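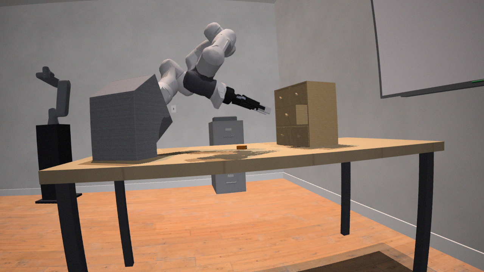
Drawer task runs stopped after collision fault

Simulation runs of the drawer task in Skeva have been on hold since 14th May, when Saimi Tikkanen found that the collision check was missing contacts between the gripper and the cabinet. Of 762 runs in the last batch, 247 had been scored as clean although the logs show a fingertip passing into a drawer front.

The fault came in with the last update to the contact settings. The fingertips were given a new shape for drawing and kept the old, shorter one for collisions. On a straight approach the gap is small. When the wrist is tilted, the planner thinks it has clearance that it doesn't have. 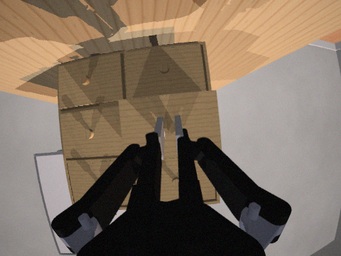

Kauko Nieminen has put the matching shapes back and is rerunning the failed cases. So far 11 of them stop at first contact, as they should, but 3 still run on and end in a joint limit error. Those are being looked at separately.

Until the rerun is finished, please don't move any drawer policy from Skeva to the real arm. If you used results from that batch in a report, send the run numbers to Úna Phelan.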